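Filed under: Threads / Robots & Automation

Spent my Sunday teaching a robot to put memory in a PC. I have built computers since I was a teenager. I have never been this bad at it.

Project is called Hidel. The idea: I drive the arm by remote control, the software records every move, and the software learns from me. Poor software.

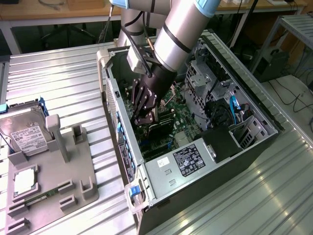 The goal before I leave Unesholm is 100 clean demos. A clean demo means no pauses, no second thoughts, and no muttering, although the muttering is technically not recorded.

A memory stick needs a firm push at both ends. With my thumbs I know when it clicks. Over the remote link I get a number on a screen and a feeling of dread.
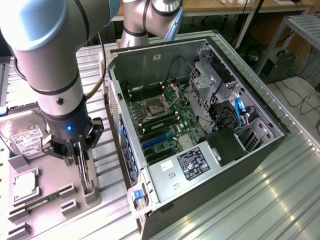
Processors are worse. You want to lower one like you're putting a baby to bed. My first 2 tries looked more like parking a truck, so I deleted them before Baudry (the learning code, it has a name, sorry) could pick up my habits.

It does pick up habits. In September it learned to hover for 4 seconds before every grab. That was me, reaching for coffee.

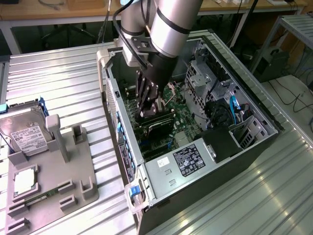
You can also grab the arm and walk it through the job by hand. Easier on the nerves, harder on the shoulders, and my elbow kept getting into the camera view. We use it for the big moves and save the remote for the fussy bits.

Demo count at dinner: still short of the goal. Going back in after noodles.

28 February 2021

Print this thread | E-mail to a friend

Pomumgate uses cookies to remember your settings. Accept | Manage cookies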